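From: Boonsong Nakpan
To: wakotia-neighbors list
Date: Thursday, July 9, 2026
Subject: Re: [wakotia-neighbors] block party food, who is doing what

Quick one before work, sorry for the fragments.

Przemysław Baran wrote:

> Hi all,
>
> Permit came through for the street closure, same stretch as last
> year, Ansari Street from the mailbox down to the church lot. Couple
> of questions I need answers to before I can fill in the rest of the
> form:
>
> 1. Are we grilling or not? Last year we had three grills and two of
> them ran out of gas by four o'clock. I'd be fine with everything
> cold if people would rather.
>
> 2. Budget. We have $336 left over from February's soup night. Do we
> spend all of it or hold some back for the winter one?
>
> 3. Tables. The church says we can have theirs but someone with a
> truck has to pick them up and bring them back the same day.
>
> Also the kids want the bike parade again. I said yes.
>
> Przemysław

1. Grilling, yes. But not out on the street. Do the meat indoors in ovens at three or four houses, carry it out in foil. I did this for my sister's graduation and it was so much easier. No gas, no smoke going in Mrs. Plirnura-side windows (you know which building, the Plirnura apartments, they complained twice). People eat at different times anyway. One batch every half hour beats everything at once at 1 pm and then nothing.

What I'd cook: chicken thighs, sausages, corn. No burgers. Burgers need somebody standing over them and then buns, cheese, onions, it never ends. Sausages you can put in and forget for a while. 400 degrees, turn once, cut one open to check. For thighs use a thermometer please, 165 in the thick part, I have a spare one if anybody needs it.

Vegetarian stuff on its own trays from its own house. Not the same oven with the sausages dripping on the rack above. We had that discussion last year and I dont want to have it again. Labels too, masking tape and a marker is fine.

2. Spend it. Maybe keep $100 for winter. Paper goods always cost more than we think, and ice. I priced ice at Nornomley yesterday and it has gone up again. If anyone has a warehouse club card say so now.

3. I can do the truck for pickup, not for the return, I have to be at my night shift by 6. Somebody else needs to take the return trip. Tables are heavier than they look so two people.
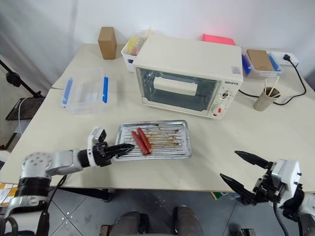
Trays: bring your own and put your name on the bottom. I still have two from last summer that belong to someone on this list and I would like them out of my kitchen. If you are lining with foil, heavy duty kind, the thin stuff tears the minute you lift a corner. And soak them the same night. Don't hand a crusty one back to your neighbor in a grocery bag.

Bike parade fine by me. Can it be before the food and not in teh middle of it? Last year the little ones came right through the lemonade line.

Music, I'm staying out of it. Only ask is it stops at nine like the permit says.

So what I need from people:
- which houses have an oven free from noon to five
- who has the return trip with the tables
- who is doing the vegetarian house
- coolers, with lids that close

Reply to the list and not just to me, I lose track otherwise. Przemysław if the form needs a name for food put mine down. Phone is the same as on the old sheet.

Got to run

Boonsong

PS the folding chairs in the church basement, are those included or is it tables only? Can you ask when you call them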